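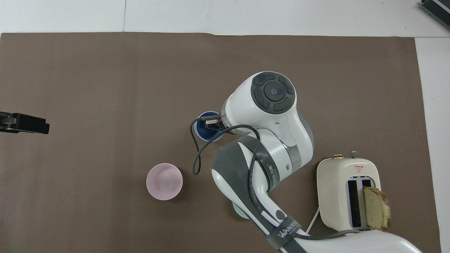

Progress report to the Saarinen fund, second period
20 July 2023

Dear Seija Manninen,

Thank you for your patience with us since February, and for the kind note you sent after our last report, which Todor pinned up over the sink. It has been a good few months on the whole, with one stretch I would rather not live through again, and I will try to tell you about both.

As you will remember, the Taltell project asks whether an arm can learn a kitchen task from fewer demonstrations if the person teaching it also talks through what they are doing. We call these the spoken and the silent sets. Teemu Kauppinen and Atif Bajwa have recorded nearly all of them, taking turns, and we now have 100 demonstrations of each kind for the cup and bowl tasks. The toaster tasks are further behind. I had promised you those by now and I am sorry about it.

The main result so far is encouraging. When we trained on only 43 of the spoken demonstrations, the arm picked up the right cup and set it down where it was asked about as reliably as it did with the full silent set. Todor Vlachou has repeated the training from scratch and got much the same answer, and I feel a good deal easier about it for that. I would still ask you not to pass it around until we have tried it with people who didn't help design the study, as Teemu and Atif both talk very clearly and may be flattering us.

What has given us trouble is the rim grasp. Holding a cup by its rim leaves little room for error, and if the fingers come in at a slant the cup tips or turns. We lost two weeks to this before Atif noticed that our timestamps were drifting, so that the words "down a bit" were being matched to the wrong piece of motion. The recordings themselves were fine and only had to be lined up again. Clutter is the other hard part. With a cup, a bowl and a toaster all sharing the mat, the arm itself often covers something the model needs to see, and we are now testing whether a short memory of the last few seconds helps.

On spending, we are a little under on equipment and a little over on hours, and Vamine has agreed to let us keep the computing time we didn't use in the spring. The full table is attached separately.

Next we will finish the toaster recordings, bring in new speakers, and start the comparison with the Zarach method that your reviewers asked for. You would be very welcome to come by and try teaching the arm yourself!

With warm regards from all of us,
Kęstutis Priedītis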